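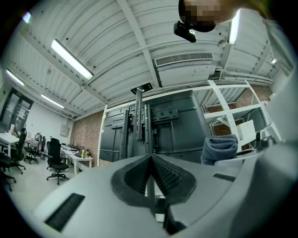
Andville workroom, folding day
Posted 8/29/22 by Jinlong Yu

Quick page, no time for a proper write up. Promised the Stotley people I'd get something online before the cloths go back in their boxes, so here goes. Captions are short. Will fix typos later (probably not).

What we were doing: folding and stacking cleaning cloths. Mostly fleece, all sizes, Kerekes sent the lot over in two big sacks and not one of them was sorted. Long afternoon. Good light in the big room though, white ceiling, tubes on overhead, you can see lint on everything wich is a blessing and a curse.

The room
White ribbed ceiling, steel beams, strip lights, vent unit hanging up top. Loud when it kicks in. We moved the folding to the middle of the floor, better light there than along the wall.

The routine, for anyone joining in November: shake it out, lay flat, long edge to long edge, then in half again. Loose fold is fine. Do NOT press it down hard, fleece springs back and the stack leans. Seventy-three in the first sack, did not get a number for the second one, sorry.

Sorting
Gray with gray, everything else in the other pile. Small ones on top. If it has a torn hem it goes to Plosix for rags. Three piles max or we run out of table and start using chairs.
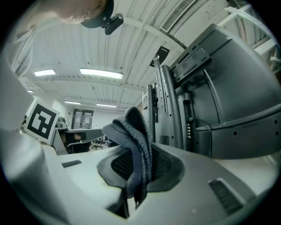
Gray fleece
My favorite of the bunch. Soft, bunches up at the top the second you let it go, never holds a crisp edge. Fold it once, loosely, leave it alone. Somebody will want to redo it. Let them.

Desk end of the room
Light top, small gray appliance stays where it is please, people keep shifting it to make space and then we can't find it. Stack finished cloths on the other side. Coffee NOT on the desk, we had words about this last time.

Still to do
- second sack, bottom half
- labels for the shelves (Stotley has the printer)
- ask Kerekes if they want the sacks back
- better lint roller, the old one is usless

Kerekes says the full order is 2,000 cloths by the end of the year, so there'll be more of these afternoons. Bring sleeves you don't mind getting fluff on. Mine were covered.

More pictures when I get round to sorting them. If you took any yourself send them over, full size, not the tiny ones out of the group chat.

Jinlong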